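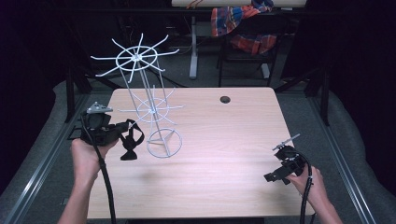 Where the line goes: redrawing two wards in Gornness

The boundary between Ultov ward and Tirnus ward runs down the middle of Sadowski Road, turns left at the old dairy and follows a drainage ditch to the edge of the parish. It has done so since the town council was set up. When it was drawn, the ditch was the limit of building on that side of Gornness, and the land beyond it was grazing. The ditch is now in a pipe for most of its length, and the line on the map passes through several back gardens and one garage.

A draft scheme published on 26 May 2020 proposes to move it. The change is small by the standards of such reviews, and it is unlikely to alter the number of councillors, the precept or the services the council provides. It has nevertheless drawn more written responses than the last two budgets together, and the reasons say something about how ward boundaries work at the lowest tier of local government.

The figures

Ultov has 1,311 registered electors. Tirnus has 1,011. Each ward returns 2 councillors, so an elector in Tirnus has a larger share in the choice of a councillor than an elector in Ultov. The average of the two wards is 1,161, which puts each of them just under 13 per cent away from it, one above and one below.

The review's terms of reference ask for wards to sit within a tenth of the average unless there is good cause. Neither does. The gap has opened gradually. Ultov took most of the new housing on the eastern side, while Tirnus, which covers the older streets near the station, lost electors as flats were converted to short lets and offices.

To bring both wards exactly level would mean moving 150 electors out of Ultov. A smaller transfer would be enough to meet the tolerance, and the draft takes that course. It moves the homes on the Ultov side of Sadowski Road, 46 in all, into Tirnus, together with the people registered at them. The new line would run along the rear fences.

Electors and residents

Several responses complain that the figures are wrong, and quote higher ones. Most of these come from counting residents. Ward reviews work from the electoral register, which leaves out children, people who are not eligible to vote and people who are eligible but have not registered. In streets with many families or a high turnover of tenants the two totals can be far apart.

The practice is long settled but it has consequences. A councillor for Tirnus deals with casework from everyone living in the ward, registered or not, and the older streets near the station have a good deal of rented housing. One residents' group argues that the workload in Tirnus is already equal to that in Ultov and that adding electors will make it heavier. The review can take notice of this under the heading of effective local government, but it can't replace the register with another count.

There is also the forecast. A review must look several years ahead and allow for homes that are likely to be built and occupied in that time. Two sites matter here. The first, behind the dairy, has full permission and work has begun. It is in Ultov, and the draft includes it. The second, a former coach yard in Tirnus, has outline permission only, and the draft leaves it out. If the coach yard is built first, Tirnus will grow faster than the forecast assumes, and part of the case for the transfer goes. If neither is built, the present imbalance stays roughly as it is.

What counts as a boundary

The written guidance on ward reviews asks for boundaries that are easy to identify. Roads, railways and watercourses are preferred. The centre of a road is the usual choice because it is marked on every map and does not move, but it has a known defect: people who live opposite each other are placed in different wards, often with different polling stations, although they share the same parking, the same bus stop and the same complaints.

The draft follows the other approach and keeps both sides of Sadowski Road together. Under it, the whole street votes in Tirnus. The cost is that the boundary becomes a row of fences, some of which have been shifted by their owners over the years. Where a fence and the property record disagree, the draft uses the property record. Four responses from people with extended gardens ask for this to be made clear on the map, which is printed at a scale too small to show it.

A third option was considered and dropped. It would have used the railway as the boundary throughout, giving a line that could hardly be mistaken, but it would have moved so many electors that Tirnus would have become the oversized ward. Maps of this option are in the appendix to the draft, and they account for some of the confusion in the responses, a number of which object to it as though it were the proposal.

Identity

The third test, after equality and clarity, is whether a ward reflects the community it covers. It is the hardest to apply, and the one on which most people write.

Residents on the Ultov side of Sadowski Road make three points. Their children mostly go to the Ultov primary school. Their nearest shops are on the Ultov parade. Their street was part of the same building scheme as the closes behind it, and shares a maintenance charge with them for the upkeep of a play area. Those on the other side answer that the road has a single residents' association, that traffic calming has been discussed for years with two sets of councillors and no outcome, and that one set would be an improvement.

Evidence of this kind carries weight when it is specific. A statement that people feel part of Ultov tells a reviewing officer very little. A statement that the play area charge is paid by the homes on one side of the road only, with a copy of the bill, can be tested and set against the rest. Fewer than half of the responses held in the public file contain anything of the second kind. The form itself may be at fault, as it offers a single box headed "Your views" and a line asking whether the respondent agrees.

The name of the ward is also in question. Some respondents from the affected homes would accept the move if Tirnus were renamed to include a reference to the road. Names can be changed as part of a review and cost very little, apart from new signs on two noticeboards. The draft proposes no change.

Polling arrangements

Ward boundaries and polling districts are separate matters, settled under separate rules, but the first tends to pull the second along. If the transfer goes ahead, electors in the 46 homes would be assigned to the station hall in place of the school. The walk is longer by several minutes and crosses the railway by a footbridge with steps. The level route is longer again.

An access note attached to the draft suggests that the affected homes could form a polling district of their own within Tirnus and go on voting at the school. This is allowed. It requires a second ballot box in the same room, a second register and a clear means of directing voters to the right table, and it raises the cost of each election by the price of the extra staff. The note recommends it as a fallback.

County division boundaries are unaffected. They follow the existing line, and will go on doing so until the county is reviewed separately. For a time, therefore, people on one side of the road would vote in Tirnus for the town council and with Ultov for the county. Where both elections fall on the same day, they would be given two ballot papers relating to two different areas. Electoral staff regard this as untidy but manageable.

Timetable

The consultation is in writing only. Responses may be sent by post or left at the council office, and should give the address to which they relate. Alternative schemes are accepted, provided that they cover both wards and state the number of electors in each.

Final recommendations are due in October. The council may adopt them, adopt them with changes or leave the line where it is. Any change would take effect at the next ordinary election of town councillors, and sitting councillors would represent the present wards until then. By-elections held in the meantime would be fought on the present boundary, down the middle of Sadowski Road and along the ditch.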